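Histovton utility to change disinfectant in January; residents told what to expect at the tap

The Histovton water utility will switch the secondary disinfectant in its distribution network from free chlorine to chloramine in January, according to a notice sent to account holders on Friday. The change applies to all addresses fed by the Berhe treatment plant. Homes on private wells are not affected.

Chloramine is formed by adding a small amount of ammonia to chlorinated water. It reacts more slowly than free chlorine and holds its strength over longer runs of pipe. The utility's network has grown to 400 miles of main, and samples taken at the far ends of the eastern zone have shown low disinfectant levels in the warmer months. The plant has compensated by raising the chlorine dose at the outlet, which in turn increases the formation of byproducts.

"We were dosing for the last house on the line, and the first house on the line could smell it," said Volkan Değirmenci, operations manager at the Berhe plant. "A steadier residual lets us bring the outlet dose down."

Ammonia storage and feed equipment was installed at the plant over the summer by Handico, the contractor that also rebuilt the filter gallery. The work included a new contact basin, two online analyzers and a containment wall around the storage tank. Commissioning tests were run with the new system isolated from the public supply.

For most household purposes the switch requires no action. Water treated with chloramine can be used for drinking, bathing, laundry and cooking. Some customers may notice a change in taste or smell during the first days, as the two types of treated water meet in the mains. Crews will flush hydrants in each zone during this period, and short spells of cloudy or discolored water are possible nearby. The notice advises running the cold tap until it clears and holding off on laundry until then.
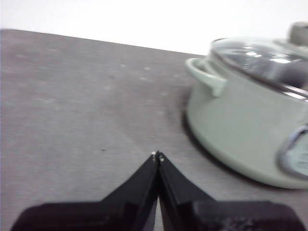
Water treated with chloramine can be used for cooking as before, the utility says.

One long-standing kitchen habit will stop working. Free chlorine leaves water that is boiled briefly or left standing overnight in an open container. Chloramine is far more stable, and neither method removes it reliably in the time most people allow. Customers who want it out for reasons of taste are advised to use an activated carbon filter certified for chloramine reduction. Filters certified only for chlorine may let most of it through. Cartridges should be replaced on the schedule printed by the manufacturer, as performance falls off once the carbon is spent.

Home brewers and bakers who keep sourdough cultures are covered in a separate section of the notice. It lists carbon filtration and potassium metabisulfite tablets as suitable treatments for brewing water.

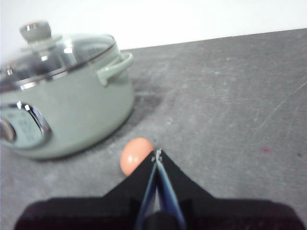

Two groups need to prepare before the changeover. Chloramine must be removed from water used in dialysis, where it can pass directly into the bloodstream. The utility has contacted the dialysis clinic on Prudetti Avenue and written separately to 9 home dialysis patients on its medical register. Anyone on home dialysis who has not received a letter should call before the end of the month and speak to their equipment supplier.

Fish, amphibians and other animals that live in water are also at risk. Tanks and ponds topped up from the tap will need a conditioner labeled for chloramine, and owners should test for ammonia after each water change. Letting the water stand in a bucket is not enough.

Monitoring will be stepped up for the first six months. Staff will sample for total chlorine, free ammonia, nitrite and lead at fixed points in each zone, with results posted on the utility's website every two weeks. Lead is included as a change in disinfectant can alter the scale inside older service lines. Roughly 825 such lines remain in the old town, and their owners can request a free test kit.

Dušan Jelínek, who heads the water quality laboratory, said the sampling plan would be extended if nitrite readings rose in the storage tanks. The utility also expects to return to free chlorine for 2 weeks each spring as routine maintenance, with advance notice given on bills.

Questions can be directed to the customer desk, which will stay open until 7 p.m. on weekdays through the changeover.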